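Abkürzungen im Verzeichnis: was ich geändert habe

17. Juli 2023

Seit März pflege ich das interne Abkürzungsverzeichnis für Feveck. Der übernommene Stand war eine Tabelle mit 300 Zeilen, zwei Spalten und keiner Regel. 94 Kürzel waren mehrfach belegt, 70 davon mit Bedeutungen aus demselben Fachgebiet. Wer im Prüfbericht »PA« las, musste raten: Prüfanweisung, Polyamid oder Projektantrag.

Die Ursache lag in der Erfassung. Jede Abteilung trug ein, was sie gerade brauchte, und suchte vorher nur nach der Langform. Schreibvarianten (mit Punkt, ohne Punkt, groß, klein) galten als eigene Einträge. »Abb«, »Abb.« und »ABB« standen dreimal untereinander, einmal davon mit Tippfehler in der Auflösung.

Das neue Schema hat fünf Felder: Kürzel, Langform, Sprache, Fachgebiet, Status. Der Schlüssel besteht aus Kürzel und Fachgebiet. Mehrfachbelegungen bleiben damit zulässig, solange das Fachgebiet abweicht. Innerhalb eines Gebiets lehnt die Eingabemaske den zweiten Eintrag ab. Der Status kennt drei Werte: gültig, veraltet, gesperrt. Gelöscht wird nichts, alte Berichte müssen lesbar bleiben.

Umesh Rathore hat den Import geschrieben. Das Skript heißt Bite und normalisiert vor dem Vergleich: Leerzeichen weg, Punkte weg, Umlaute bleiben. Groß- und Kleinschreibung wird im Vergleich ignoriert, in der Anzeige aber erhalten, sonst fallen Einheiten wie mW und MW zusammen. Für Einheiten gibt es inzwischen eine Ausnahmeliste, die auch beim Vergleich die Schreibung beachtet. In der ersten Fassung fehlte sie, mit dem erwartbaren Ergebnis.

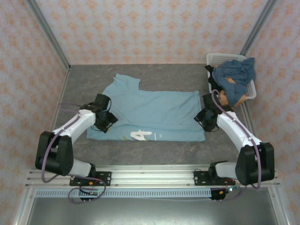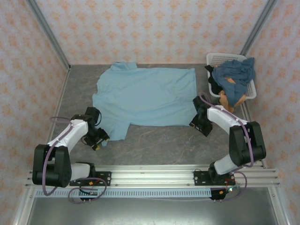
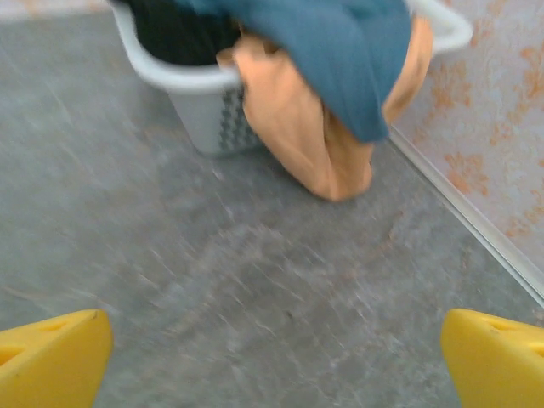 Wird der Plural einer Abkürzung mit »s« gebildet?
Im Verzeichnis steht nur der Singular. Im Fließtext ist das Plural-s bei Buchstabenkürzeln zulässig (die Lkws, die GmbHs), die Form ohne Endung ebenso. Ein Apostroph steht dort nicht.

Offen war lange die Frage der englischen Langformen. Adaeze Ekpo wollte sie übersetzt haben, ich nicht. Bei »CPU« hilft »zentrale Verarbeitungseinheit« dem Leser wenig, bei »MTBF« ist die deutsche Entsprechung dagegen üblich und kürzer erklärt. Wir haben jetzt die Originalform als Pflichtfeld und die Übersetzung als Freitext dahinter. Das Sprachfeld bezieht sich immer auf die Originalform.

Akronyme, die als Wort gesprochen werden (Laser, Radar), sind herausgeflogen. 40 Zeilen weniger. Sie stehen im Duden und brauchen keine Auflösung in einem Prüfbericht. Ausgenommen ist »LIMS«, das wird hier je nach Abteilung gesprochen oder buchstabiert.

Produktnamen gehören ebenfalls nicht hinein. Zermont und Sasetti waren als Abkürzungen eingetragen, jeweils mit einer nachträglich erdachten Langform. Beide Einträge sind auf »gesperrt« gesetzt, damit sie beim nächsten Import nicht wieder auftauchen.

Noch zu klären: die Sortierung von Kürzeln mit Ziffern. Derzeit steht »K10« vor »K2«. Umesh hat eine natürliche Sortierung vorbereitet, sie kommt aber mit Bindestrichen nicht zurecht und bleibt vorerst abgeschaltet.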